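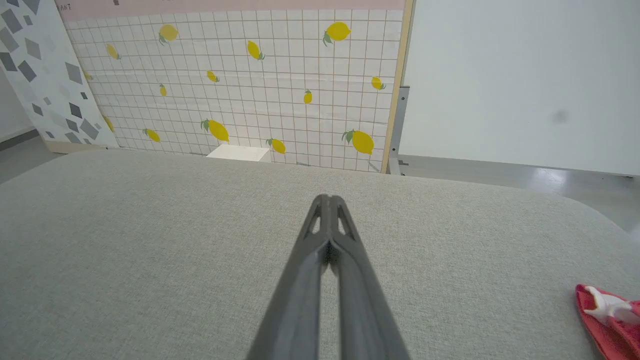
# 11 Budgeting for a Manipulation Cell

The purchase price of an arm is the figure most often quoted and the least useful for planning. In this chapter a cell is costed over its service life, including end effectors, cabling, work surfaces, spares, and operator hours.

The running case is the Dollstead laboratory, which handles textiles and small objects on a covered table. Its first budget listed 2 arms and a single line for "accessories." 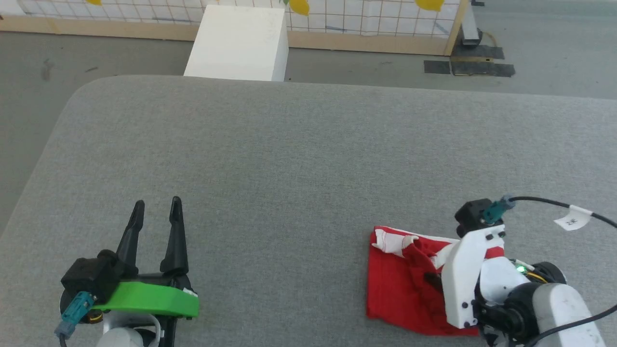
Accessories must be itemized. Finger plates, brackets, and connectors wear at different rates and are ordered separately. Dollstead allowed 200 operator hours for setup and recorded 894. The two suppliers compared in Section 11.2, Keltberg and Iditik, quote spares on different terms, and their totals can't be set side by side until lead times are priced in.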